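The door that wasn't there

In May, a household robot called Fluno reached the end of 1,173 clean runs through a simulated flat and then, on the next one, tried to walk its arm straight through a door.

I love this kind of failure. It cost no plaster and no fingers, and it was lurking in a spot everyone at Useck thought was finished. The flat is a modest place, all tiled floor and plank shelving with a plant on the top tier, and Fluno knows it well. What it didn't know was how to treat a tall panel very close to its own face. 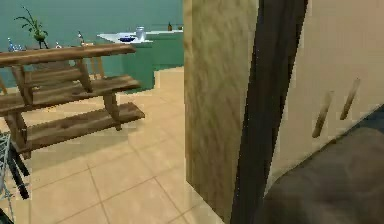
Berwyn Jarman thinks the blame lies with the depth filter, which threw away any surface nearer than a set limit as noise. A door swung wide fell inside that limit, so the planner saw free space and went for it at full speed.

Wonderful, in a horrible way! The safety stop did fire, but 2 seconds late, and in a real hallway there might be a child on the other side of that door.

So the team went looking for the fault on purpose. They built about 2,000 new starts, all of them tight against doors, posts and cupboards, with the sofa and the tables further off to tempt the planner forwards. The old software failed again and again, in ways you could at last measure.
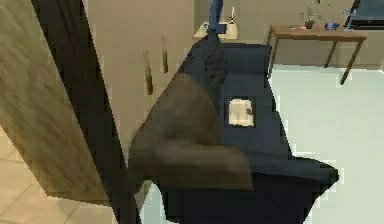

## What changed

Near surfaces now count as solid until proved otherwise. Fluno creeps when it is unsure, and the stop no longer waits for the planner's opinion. It's slower round doors, and I could watch it dither for hours. Tests in the real flat at Ashby come next.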